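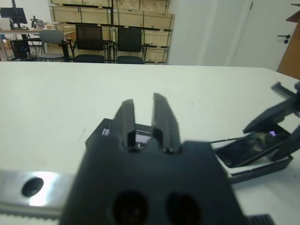 *Fig. 1. Two grippers over one white table, with a phone and its tray on the right.*

## 2. Planning Your Bench Before You Order

Welcome to the fun part! Section 2 of the Stonden two-arm guide covers what to measure, what to price and what to leave for later. Keep the Ikside order sheet open while you read, and fill it in with pencil. You will change your mind at least once, and that's fine.

### 2.1 Measure the table and the room

1. Choose a table both arms can share. A plain, light top is great for wrist cameras, and dark parts show up beautifully on it.
2. Write down the table's length, depth and height. The order sheet wants all three in millimeters. The longest top we supply brackets for is 2000 mm.
3. Mark where people will walk and where the chairs will go when they aren't in use.
4. Decide where the computer and monitor will sit, then measure the cable path along the floor, corners included. Add slack at both ends.

> **CAUTION:** Keep chairs and walkways outside the full reach of both arms, even if your planned task uses only the middle of the table.

5. List every object the arms will handle. Put open boxes and anything with a slot or a glossy face on their own line, and note whether both arms need to get at the same spot.

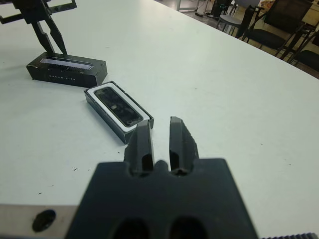 ### 2.2 Build the budget

Start with the job and work back to the hardware. It's tempting to pick the arms first (we've all done it!), but the fingers and mounts often decide how well a task goes.

1. Enter the base kit on line 1. It includes 2 arms, their grippers and the wrist camera mounts. The January list price for the Reltedier finger set, part 2557, goes on line 2.
2. Price spare fingers now. Pads wear, and a spare pair on the shelf keeps a good week going.
3. Add brackets, cables and power strips. Small items, but they add up fast.
4. Set aside 40 hours of staff time for mounting, calibration and first trials. Put a dollar figure on those hours so whoever signs the order sees the whole cost.
5. Before choosing a finger shape, try your flattest and slickest part in a sample gripper if you can get one. Try it upright as well as lying down.

> **CAUTION:** Parts with a serrated or toothed edge can scratch pads and cut skin. Switch off the arm before you reach in to remove one.

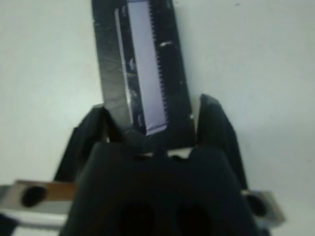
*Fig. 2. Flat black part held upright between the fingers, serrated strip facing the camera.*

### 2.3 Plan for motion

1. Leave open table between the pickup spots. Wide-open fingers need more room than closed ones, and your first programs will be happier with the extra space.
2. Ask for camera samples taken while the arm is moving. A still view can look wonderful and tell you very little about blur.
3. Budget for better lighting before you budget for a better camera. Try the lights you have first!

> **NOTE:** Plan a safe standing place for the operator, with the stop button within easy reach.

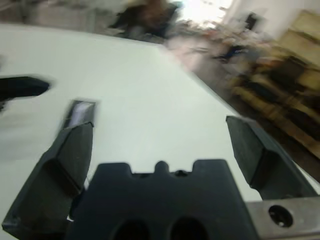
Wayne Bélanger adds that he would buy the lights and the spare fingers in the first order and put off any second camera until the arms have run for a month. His own first budget had it the other way around, and he ended up paying for shipping twice.

4. Copy your totals to the last page of the order sheet and circle anything that can wait.
5. Go on to Section 3, Unpacking and Mounting, once the table is in its final position.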